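Chapter 4
Who Walks Where? The Trouble with Counting Feet

Every town that wants to build a path has a number to show you. The number says how many people will use it, and it is nearly always large. Students new to planning tend to copy such figures straight into their reports. This chapter asks you to slow down and find out where they came from.

Take Gretemberg. In the 1980s its council claimed that a new walkway to the rail station would carry 700 people a day. Lionel Bainbridge, then a junior surveyor, went looking for the source and found a single count, made on a Thursday in August, when the Haworth fair was on. The count had been taken at the fair gate. It was then moved, on paper, to a route that had not been built.

Bredov did a little better. Its surveyors stood out for 2 mornings and wrote down everyone who passed. But a person who walks to the store and back was entered twice, and the final report called these entries "residents." Anyone who quotes the Bredov study should say which of the two they mean. Few do.

There is also the matter of what people say they will do. Surveys ask, "Would you use a path across the park?" Most of us say yes to a question like that, much as we say yes to eating more greens.
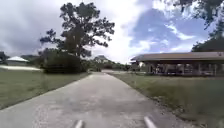 Flunulen, the last case in this chapter, mailed out its survey and got replies from around 25 percent of homes. The planners treated the silent homes as if they agreed with the rest. Perhaps they did. The report gives us no way to check, and its authors did not seem troubled by that.

In Section 4.1 we look at how a count is made, starting with where the counter stands.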